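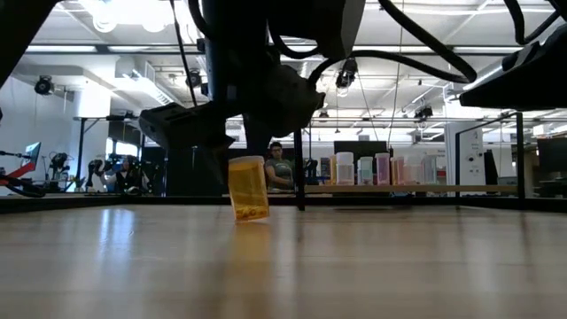

Health & Home > Storage > Reviews

Starkmont amber pill bottles, 40 pack

14/07/2020 | By Tullio Caruso

2 min read

I take a few supplements and my wife takes more, and the jars they come in had taken over a kitchen cabinet. I bought the Starkmont 40 pack in the medium size to get everything into matching bottles.

The bottles are orange see-through plastic with off-white caps. You can tell from across the room if one is getting low, even when there is only a thin layer left at the bottom. I had solid white bottles from Finaden before these and had to shake them to find out.

The walls are thin but stiff. I dropped a full one on the tile and it didn't crack. The caps are the push-and-turn kind. Most work fine. Two in my pack took more force than I liked, and my mother could not open either one. If you have arthritis in the house, look for the Swanson version with the plain screw cap.

The base is narrow for the height. A bottle with only a few pills in it tips over easily if you bump it, so I keep mine on a shelf against the wall and leave the counter clear.

Labels are a weak point. The sheet in the box peels at the corners after a week or so. I switched to masking tape and a marker. Wash the bottles by hand. I put one in the dishwasher and the cap warped.

They are not airtight. Fish oil and anything that clumps in damp weather should stay in the original jar. I have also used the spare bottles for small screws and beads, and they do well at that.

The pack came in 9 days from Tredton with no broken pieces. The listing had 2,237 ratings when I ordered, and the complaints I read were mostly about the caps. I would buy them again, but I'd skip the labels.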